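Warum ich keine Sprachnachrichten mehr abhöre

Ich geb's zu, ich bin die Frau, die auf eine Sprachnachricht von sieben Minuten mit "Worum geht's?" antwortet. Meine Freundin Gifty findet das unmöglich. Sie schickt mir morgens gern ganze Hörspiele, inklusive Bäckereibesuch und Streit mit der Parkuhr, und ich mag Gifty wirklich sehr! Aber ich lese nun mal schneller, als sie redet (und sie redet schnell).
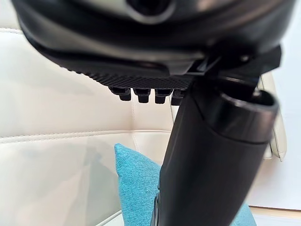 Reden für einen, zuhören für alle

Eine Sprachnachricht ist bequem für den, der sie aufnimmt. Den Rest der Arbeit habe ich: Kopfhörer suchen, stillen Ort suchen, zurückspulen, weil irgendwo zwischen Minute drei und vier eine Hausnummer fiel. Im März habe ich so einen Geburtstag verpasst. Die Uhrzeit kam ganz am Ende, nach einem langen Exkurs über Kartoffelsalat, und da war ich längst ausgestiegen.

Mein Kollege Ravindran hält dagegen, dass man in der Stimme hört, wie es jemandem geht. Da hat er recht, und bei meiner Mutter mache ich deshalb auch eine Ausnahme. Abends auf dem Sofa, Füße hoch, höre ich mir ihre Berichte aus dem Garten gern zweimal an.

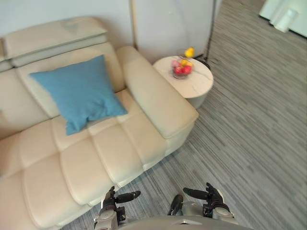
Nur will ich mir das eben aussuchen dürfen. Wer mir sagen will, dass der Termin auf 19 Uhr verschoben ist, kann das doch bitte tippen, das sind drei Wörter! Und wer mir sein Herz ausschütten möchte, soll anrufen, dann kann ich wenigstens mal "Ach du Schreck" dazwischenrufen. Gifty hat übrigens angekündigt, mir auf diesen Text ausführlich zu antworten. Ich ahne, in welcher Form.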